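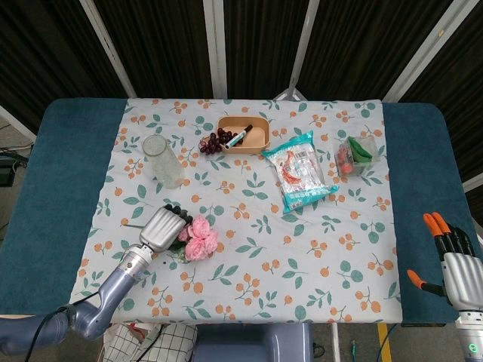
文 / 滩边阿穗

首页 录音设备 配件 借用 说明书 购物车

阅读时间:十八分钟

本站使用 Cookie 来记住您的购物车和语言设置。继续浏览即表示您同意。接受 | 设置

Tivley 野外录音盒(蛙类与夜鸟监测用)

先说价格,省得大家往下拉半天:1400元一台,含绑带、防水胶圈一套和一个泡棉防风罩,不含电池,不含存储卡。电池和卡我不搭着卖,大家手里多半都有,没有的话街上随便买一买就行,型号要求写在后面。

好,现在可以慢慢聊了。

我自己是做蛙类调查出身的,说“出身”有点大,其实就是好些年春夏两季都在水田和沟渠边上蹲着,戴个头灯,拿个本子,听见什么记什么。这种活儿有意思是真有意思,可是人只有一双耳朵,一个晚上只能待在一个地方。你在东边的塘子听到半夜,西边那块湿草地当晚有没有叫,就完全不知道了。第二天换过去,雨停了,风起来了,蛙也不叫了。后来我开始用录音机,最早是拿会议用的录音笔裹塑料袋,录回来全是塑料袋哗啦哗啦的声音(现在想起来还挺想笑的),再后来试过几种专门的设备,有的太贵,丢一台心疼半年,有的便宜但时钟乱跑,跑到后面你都不知道那段录音是傍晚还是天亮。

Tivley 是我用得最久的一种,久到我干脆进了货来卖。所以这一页读起来可能不太像商品页,更像我在跟你念叨,请多包涵。

它是干什么的

简单讲,一个巴掌大小的防水盒子,里面有麦克风、时钟、存储卡和电池,你把它绑在树上或者桩子上,设好每天什么时候录、录多久,然后就走。过一阵子回来换电池换卡,把录音带回去听,或者交给识别软件先筛一遍。

适合的活儿,我按自己用过的来说:

春天蛙类求偶期的夜间叫声。这是我用得最多的,也是它最拿手的。蛙叫的频率不高,声音又响,盒子离水边不远就能录得很清楚。

猫头鹰、夜鹰这一类夜里叫的鸟。它们一晚上可能就叫那么一小阵,人去蹲常常扑空,盒子挂在那里就从容多了。

清晨的鸟鸣合唱。信息量极大,听起来也极累,建议每个小时只录其中一小段。

秧鸡。对,我单独把秧鸡拿出来说,做过湿地鸟类的朋友肯定懂!看见太难了,芦苇一挡什么都没有,可是它们会叫,叫起来还挺没完没了的。

不适合的活儿也得说清楚。蝙蝠不行,采样率不够,超声波录不到,买回去录蝙蝠的朋友已经来退过货了,我退了,可是来回的运费大家都心疼。水下也不行,它是防雨,可以挨淋,掉水里捞得快一般没事,泡一夜就难说。昆虫的话要看种类,蟋蟀可以,有些螽斯的声音太高,录出来会缺一大截。

机身和外壳

外壳是浅灰绿色的硬塑料,放在林子里不扎眼,太不扎眼了,以至于我自己都找不回来过。所以现在我每台都会在背后系一小截颜色鲜亮的绳子,朝着树干那一面,走近了才看得到。

盖子是翻开式的,一圈胶条,侧面有扣。扣子第一次用会很紧,用指甲抠会抠疼,我是拿钥匙去撬的,用过几回就松一些。别因为紧就不扣到底,没扣到底的盒子淋一场大雨,里面会有水汽,麦克风会闷,录出来像隔着棉被。

背面有两道槽,绑带从槽里穿过去。随机的绑带够绑一般粗细的树,想绑大树得另买长的。我店里也有 Skov 的加长绑带,扣件是金属的,比原装的结实,颜色只有黑的和土黄的。老实说原装的也够用,用到第三个夏天才开始起毛。

麦克风开在底部,朝下,雨水不会直接灌进去。开口外面有一层透声膜,千万别拿手指去戳,也别拿牙签去清灰,有灰就用软毛刷轻轻扫。我见过有人拿气罐去吹,膜吹破了,人还觉得吹得挺干净。

防风罩和 Foletti 的那个毛套

随机带的泡棉罩应付林子里的风没有问题。如果你在海边、堤上、开阔的草滩上用,那我会劝你加一个 Foletti 的毛套,就是毛茸茸的那种,套在泡棉外面。差别相当大,大到我第一次听回放的时候以为那几天根本没刮风,后来对了气象站的数据才知道刮得不小。

毛套有两个麻烦。一个是吸水,淋透了要好一阵才干,干之前声音会发闷。另一个是鸟会来拔毛!繁殖季的山雀特别喜欢,拔回去垫窝。我有一个毛套回收的时候秃了半边,录音里能听到它们一下一下地扯,声音大得吓人,我戴着耳机差点把杯子打翻。所以三四月份在林子里就别套了吧,一来林子里风本来就小,二来也省得鸟窝里多一团人造纤维。

供电和存储

用 2 节一号电池。我知道现在大家都喜欢内置锂电池加充电口,我也问过厂家为什么不改,后来在山里待了一阵,没地方充电,小卖部倒是有电池卖,就不再问了。

满电的新碱性电池,常温下连续录能撑约74小时。注意是连续录。实际上没人会让它一直录的,你按时段设好,比如每晚从天黑录到半夜,每十分钟里录一分钟,那就能挂上很长一段时间。天冷的时候要打折扣,结冰的夜里折扣更大,冬天做猫头鹰的朋友建议用锂铁的一次性电池,贵一些,但是耐冻。

充电电池能用,就是电压低一点,机器会早一些报低电量。菜单里有个选项可以告诉它你装的是什么电池,选对了报得就准。这个选项藏得很深,在“系统”里面的“其他”里面,不知道当初是怎么想的。

不要新旧混装,不要不同牌子混装。这话每个说明书上都写,每个说明书都没人看,我就在这里再写一遍。

存储卡有 2 个卡槽,第一张写满了自动写第二张。也可以设成两张同时写同样的内容,当备份用。我自己一般设成先后写,图的是少跑一趟。如果是那种一年只有一次机会的地点,比如要坐船去的小岛,我就会设成备份。卡请买正规的,别买来路不明的大容量便宜卡,标得很大,写到后面全是空文件,这个亏我吃过,吃得很彻底,一整个五月的虎纹蛙就这么没有了。

卡要在机器里格式化,不要在电脑上格式化。电脑上格式化的也能用,偶尔会写得慢,慢了就会丢段。

时钟

单拿一节出来说时钟,是我太在意这个了。录音的价值有一大半在时间上。什么时候开始叫,什么时候停,跟日落差多久,跟下雨差多久,时钟不准这些就都不好讲。

Tivley 的时钟有单独的纽扣电池,换主电池的时候时间不会丢。走得也算稳,一个季度下来偏差很小,我拿去对过,做一般的物候和活动节律够用了。要是你想几台机器同时录、用声音到达的先后去算叫声的位置,那就不够了,需要带卫星授时的型号,贵得多,我店里没有,你可以来信问我,我告诉你往哪个方向找。

出发前请把每台的时间都对一遍。对的时候注意时区。也请注意有没有勾夏令时,国内用户把它关掉就好,默认是开的,这一点我跟厂家提过,新批次据说会改,我手头这批还没有。

设时段的方法

机身上有一个小屏幕和几个按键,可以直接设,就是按得比较久。更舒服的办法是在电脑上用厂家的小软件把时段排好,存成一个文件丢到卡里,机器开机会自己读。十台机器要一模一样的设置,拷十次文件就好了,比蹲在塘边上按按键强得多,何况那时候蚊子正多。

可以按钟点设,也可以跟着日出日落设。后一种要输入经纬度,输入以后它自己算。做长时间监测我推荐用日落来定,夏天和冬天天黑的时间差得太远,按钟点设的话,到后面不是漏掉开头就是白录一段大白天。

常用的几种排法,我写在这里供参考:

蛙类,日落前半小时开始,到后半夜结束,每十分钟录一分钟。下大雨的晚上会录到满满的雨声,没有办法,可是雨停之后那一阵往往最精彩。

夜鸟,整夜,每半小时录五分钟。猫头鹰叫得稀,想抓得全一点就录得密一点,自己跟电池商量。

清晨合唱,日出前一小时到日出后两小时,每十分钟录两分钟。

采样率我一般选中间那一档,蛙和大部分鸟都够。选最高的话文件会大很多,听感上分不出来,只在看频谱图的时候高频那一截会好看一些。

增益也有几档。水边蛙群密的时候选低档,一定选低档,它们齐声叫起来比你想的响多了,高档会削顶,录出来是一片方方正正的噪声,什么软件都救不回来。林子里听夜鸟选高档。拿不准就选中间,先挂一个晚上,回来听听再调。

挂在哪里

这是来信问得最多的。我的习惯是挂在胸口到头顶之间的高度,太低了容易被牛蹭到(牛真的非常喜欢蹭),太高了换电池麻烦。离水边几步路就好,别正对着小溪或者出水口,流水声是很讨厌的东西,它一直在,而且频带很宽,把什么都盖住。

旁边的枝叶要稍微理一下。一片叶子贴着盒子,有风就啪啪地打,一晚上打下来能把人听哭。我说的理一下是用绳子把枝条往旁边拢一拢,不要折,尤其在保护区里不要折。

树干朝哪一面挂,其实关系没有那么大,麦克风收音基本上是四面都收的,只是树干后面会弱一些。你最想听的那片水面在哪边,就让盒子朝哪边。

没有树就用桩子。Skov 有一种可以拆成几段的地桩,装在背包侧袋里刚好,泥滩上也插得住,我自己在用,店里有货。沙地上不太行,风大会晃,晃的时候桩子跟绑带会吱吱响。

盒子上请贴个标签,写清楚这是什么、做什么用、联系电话。我以前不贴,觉得越隐蔽越好,后来有个放鸭子的大叔捡到了拿回家,搁在窗台上搁了半个月,录了半个月他家的电视。贴了标签以后,丢的反而少了,还有人打电话来告诉我说盒子歪了,帮我扶正了。

再啰嗦一句隐私的事。录音盒是会录到人说话的。挂在步道旁边、村口、田埂这些地方,请先跟当地打个招呼,录到的人声不要外传,分析完该删就删。在保护区里用需要先拿到许可,这个我帮不上忙,得你自己去办。

我在 Skarunano 用它的情况

Skarunano 是我常去的一片湿地,水不深,芦苇和荒掉的水田夹在一起,进去要踩着田埂走很久。那里夏天能听到的蛙种不少,外来的牛蛙也有,所以我一直想弄清楚牛蛙是从哪个方向慢慢挪进来的。

靠人去听是很难弄清的。牛蛙叫得低沉,传得远,你站在田埂上听到一声,方向大概知道,到底在哪个塘就说不准。我后来在几个塘子边各挂了一台,每台的增益和时段都一样,回来比谁录到的叫声更响更频繁,一个夏天比下来,靠近旧水渠的那几个塘明显更多。第二年就从旧水渠那头开始清。清得怎么样,现在还不好说,得接着录。

顺便说个意外收获。同一批录音里,天快亮的时候有一种很轻的、像用手指敲木盒子的声音,我一开始以为是绑带松了,差点删掉。放大频谱看了又看,间隔非常规律,拿去请教了做秧鸡的朋友,回信只有三个字加一串感叹号。具体是什么种、在哪个塘,我就不写在网页上了,大家理解一下,拍鸟的人一多,那片芦苇就遭殃了。

所以我老是劝大家,原始录音不要急着删。硬盘是便宜的,今天听不懂的声音过几年也许就有人听得懂了。

关于识别软件

Tivley 录出来是普通的 WAV 文件,文件名里带日期和时间,市面上看频谱、做识别的软件基本都能直接打开,不需要转换。机器编号会写在文件夹名上,出发前请给每台起好编号,不然十张卡倒进一个硬盘里就成了一锅粥。

自动识别我用得比较保守。拿它筛一遍,把明显没有东西的段落去掉,剩下的还是自己听。蛙群合唱的时候几种声音叠在一起,软件很容易犯糊涂,有一回它一口咬定我在盛夏录到了越冬的雁,我戴上耳机听,是远处的一扇铁门。不过话说回来,它不会打瞌睡,我会。

听录音的耳机不必很贵,封闭式的就好,外面安静一点,你就不用把音量开那么大。耳朵要省着用啊各位。

保养

收回来以后先别急着塞进箱子。擦干净,开着盖子在阴凉通风的地方晾一晾,干燥剂换掉。胶条用湿布抹一遍,沾了沙子的话要把沙子弄干净,一粒沙就能让一侧漏水。胶条每年换一次,随机已经送了一套备用的,之后单买也不贵。

蚂蚁是个问题。它们喜欢从绑带槽往里找缝,有时候会在盖子和胶条之间做起窝来。我在绑带上抹一点凡士林,效果不错,就是弄得满手油。

蜘蛛在麦克风口织网没什么关系,录音上听不太出来。胡蜂在旁边筑巢就别管盒子了,先管你自己,等天冷了再去取。

长期不用要把电池取出来。漏液的机器我修过好几台,都是放在柜子里过冬放坏的,野外倒是好好的。

保修和退换

保修 2 年,从你收到货那天算。进水要看情况,扣好了还进水,算机器的;胶条上夹着一只蚂蚁或者半片草叶的,我会拍照给你看,然后收个零件钱。被牛踩的、被水冲走的、被人拿走的,保修不了,但可以来信诉苦,我都会回的。

没用过的可以退。用过了觉得不合适,也可以商量,外壳有磕碰也没关系,我可以收下来放进借用池里。

借用池是这么回事:我留了几台旧机器,给学生和做小型调查的朋友借,付来回运费就行。旺季要排队,想春天用的请在冬天就来信,写清楚地点、做什么、借多久。唯一的要求是还回来的时候把盒子擦干净,另外把录音里最好听的一段发给我。到现在最得意的收藏都是这样来的,有一段是山里的冷水溪边,雨刚停,湍蛙细细地叫,叫着叫着远处一声领角鸮,什么设备评测都不如放这一段给人听。

常被问到的几件事

能不能远程看状态?不能,没有联网功能。我知道想要的人很多,我也想要,可是我去的地方大多没有信号。

能不能当场听?可以,侧面有耳机口,装好以后建议听一小会儿再走,确认麦克风没被堵住。走到车边才想起来没听,再走回去,这种事我做过,穿着下水裤走的。

指示灯会不会吓到动物?默认会闪,可以在菜单里关掉。我都是关掉的,主要是怕招人。

两台能不能配成立体声?不能。单台就是单声道。做物种监测够了,想录好听的自然声景,请去看专门做声景的设备。

冬天低温会不会坏?机器本身没事,屏幕会变慢,按一下等一等再按,别连着按。

能不能开发票?能,下单时在备注里写抬头。单位采购数量多的请先来信,我备货需要时间,我这里是小店,库房就是隔壁那间屋子。

发货一般在下单后的两三天里。要是赶上我去 Skarunano 换电池,会晚一些,首页会挂出来。包装用的是旧纸箱和旧报纸,拆开看到菜价广告别奇怪。

目前有货。毛套的灰色款缺货,棕色款有。

订阅来信:每季一封,讲讲新到的配件和最近听到的声音。请输入您的邮箱。订阅

返回录音设备 上一件:Skov 可拆地桩 下一件:Foletti 毛套(棕)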